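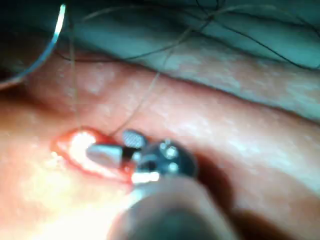

4.3 Recording a suturing demonstration

1. Sit at the Tillex console and select Teach. Both hand controls must be at rest.
2. Bring the grasper up to the incision with the jaws closed.
3. Press the left pedal to start recording. The limit is 312 seconds per take.
4. Make one stitch at your normal pace. Keep the suture threads clear of the wrist joint.
5. Release the pedal and save the take.

Note: A task set needs 43 saved takes before training can start.

CAUTION: Do not swap instruments while recording. Stop the take first.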